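Speaker notes -- "Two Grippers, One Wrist Camera, and a Lot of Simulated Living Rooms"
Rodrigo Loureiro, November 26, 2025
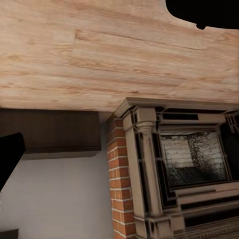
Slide 1. Wrist camera view in simulation: fireplace surround, wood floor, gripper at both sides.

(Leave slide 1 up while people find their seats. Don't start talking until the door is closed, because last time I ended up giving the introduction twice.)

Good afternoon, everybody, and thank you for coming back after lunch, which I know is a lot to ask. I'm Rodrigo, and I've spent most of this year comparing grippers, first in simulation and then, a little nervously, on the bench. Today is mostly the simulation part, and I'm going to go slowly, so please put your hand up whenever you like.

Let me start with what's behind me. You're looking out from the wrist of the arm. The black shapes at the upper right and at the left are parts of the gripper, and everything past them is a rendered room -- brick, a stone-looking mantel, a floor with plenty of grain in it. The floor is on top, you'll notice. A wrist camera goes wherever the wrist goes, and a controller that only behaves itself when the room is the right way up is going to have a short career.

(Pause here. Somebody usually asks about the tilt. If they do, say I'm coming back to it with the camera mounts.)

SLIDE 2 -- What we compared

We had two grippers. The first is the Hikov, which is the one most of you have seen in our lab, with the long fingers and the rather stiff linkage. The second is the Vitine, which is shorter and more forgiving at the tips, and which I'll admit I was fond of before I had any numbers to back it up. Same arm for both, same controller for both (that's the Warrier, running our ordinary settings from March), and the same list of rooms.

Each gripper got 18 rooms and 200 attempts per room at the same job, which was to reach a small block, close on it, lift it and put it on a shelf. I know a block isn't very exciting! I wanted something dull enough that when a grasp failed I could blame the gripper or the camera, and not spend a week arguing about the shape of a teapot.

(Skip the table of finger lengths if we're behind. It's in the handout.)

SLIDE 3 -- How much of the view does the gripper eat?

This is the part I care about most, so forgive me if I linger. When you pick a gripper you tend to think about force and stroke and how wide it opens, and all of that matters. But if your camera rides on the wrist, the gripper is also sitting in your picture the whole time. Go back to slide 1 for a second. (Go back to slide 1.) Look at the upper right, where the finger covers a piece of the floor. If the block happened to be behind that, the policy would have to remember it or move to find it.

With the Hikov we saw a lot of small searching movements just before the close. The arm would come in, hesitate, swing a little to one side, and then commit. With the Vitine there was less of that, and I think the shorter fingers deserve most of the credit, though the mount was also 2 centimeters further back and I can't fully separate the two. I should have fixed the mount first. Please learn from me on that one.

SLIDE 4 -- Busy backgrounds

Now, the rooms. We started with plain gray walls and everything went beautifully, as it always does. Then we moved over to the furnished rooms from the Bakden set, and life became more interesting. Dark openings gave us trouble, and so did dark furniture panels, mainly when a black fingertip passed in front of them and the edge of the finger got hard to pick out. Our depth estimate went soft in exactly those places.

I had expected the brick to be the worst of it, with all those mortar lines. It was fine. Strong wood grain bothered us more, especially close up.

(Drink some water. Really. I lost my voice at this slide in rehearsal.)

SLIDE 5 -- The failures

We logged 1276 failed grasps across both grippers, and I went through every one of them by hand, over a number of evenings and a great deal of tea. The largest group was simply closing too early. After that came bumping the block on the way in, and then a long tail of odd things that I've put in the backup slides for anybody who enjoys that sort of reading.

The Vitine closed early less often. The Hikov, once it had hold of the block, hardly ever dropped it. So if you ask me which one to buy, I'm going to ask you what you're picking up and where your camera is -- sorry, I know that's an annoying answer.

SLIDE 6 -- Next

Repeat the whole thing with one fixed mount position. Try matte light-colored fingertips against the dark rooms. Add a second camera at the shoulder and see how much of the searching goes away.

(Questions. If the controller settings come up, the file is linked from the handout. Remember to repeat each question into the microphone.)

14 shares | 3 comments

This site uses cookies to remember your preferences. Accept | Manage settings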